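Notes from the Flestari open day: folding cardboard with a hand-held gripper

I went to the Flestari open day in December mostly for the talk on grip force estimation, and spent most of the afternoon at the kitchen station instead.
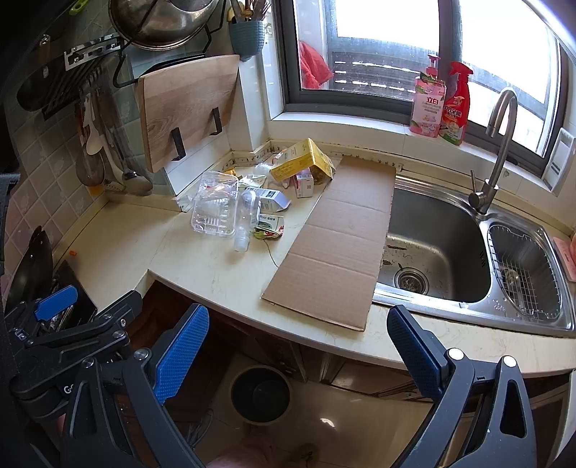

The talk was fine. It covered material I had already read, and the slides are supposed to go up on their site. The kitchen station was on the second floor, in an apartment Flestari uses for household task recording. Visitors went in four at a time, and each of us got a turn with the hand-held unit after a short briefing.

The task on the sheet was "flatten, fold, clear." Take a shipping carton that has already been opened out, fold it along its existing creases, and move it off the counter without disturbing the small packaging next to it. A person does this in a few seconds. With two fingers and one wrist it takes longer, and the reasons are worth writing down.

First, corrugated board lying on a smooth countertop has almost no graspable edge. The fingers want to close on something from both sides, and the lower side is the counter. The operator before me solved this by pushing the sheet until one end stuck out over the sink, then gripping the part with air under it. I tried to pinch the long edge directly and failed three times. On the fourth try I used the sink as well.

Second, creases help less than I expected. A crease that has been folded once and opened again has some memory, but the panels on either side still bend before the crease does if you lift from the wrong place. Gripping close to the middle of a panel's outer edge worked. Gripping near a corner twisted the whole sheet.

Third, the pads. They are blue, textured, and softer than the ones on the Putus unit I have used at work. On cardboard the texture makes little difference. On a clear plastic clamshell it makes a lot. I could hold one lightly without it skating out, and I could not do that with the Putus pads at any closing force that left the plastic in shape.

The staff gave a few figures during the briefing. The current household set has 1338 recorded episodes, of which 252 are in kitchens. Cardboard handling accounts for a small share of those, and they would like more. Average episode length was given as about 513 frames after trimming. I asked whether failed grasps are trimmed out too. They are kept if the operator recovers and finishes the task, and dropped if the operator sets the tool down. That seems right to me. My three failed pinches are presumably in there somewhere.

Clutter was left on the counter on purpose. Small boxes, a plastic bag, snack wrappers. The point is that a policy trained on a bare surface learns to sweep with the wrist, and in a real kitchen that puts things on the floor. I knocked over one small box with the linkage while watching the fingertips. The body of the tool is wider than it feels from behind, and I would want a few hours of practice before recording anything I expected to be used.

Minor complaints. The trigger return spring is stiff, and after 7 attempts my forefinger was tired. There was also a strong window behind the sink, and I would have liked to see how the recorded footage handles exposure when the tool points straight at it. The playback monitor was in the other room and there was a line.

I also stopped at the Cho booth downstairs, which had a suction tool for flat goods. It picked up cardboard from a table with no trouble and could not fold it at all. A combined tool would be heavy, and the person at the booth agreed.

I have asked for the drawings of the finger linkage. If they arrive I will print a set, fit the softer pads to the Putus unit, and repeat the clamshell test with a scale under it. Musau has a similar event planned for the spring, with a laundry station, and I have put my name down for that.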